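How do I clean a dark wood tabletop without leaving streaks?
Asked in Vikdale Home Help

I have a dark brown wooden table on black crossed metal legs. Every time I wipe it, it dries with streaks. What am I doing wrong?

2 answers

Too much water. Wring the cloth out hard, wipe with the grain, then dry it right away – takes me 3 minutes.

Vote up (8)

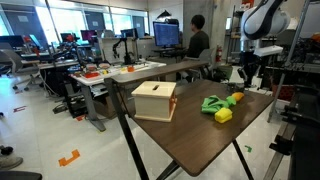
Cloths and sponges

I keep a green cloth and a yellow sponge on my brown table. Sponge for sticky spots only, never the rough kind.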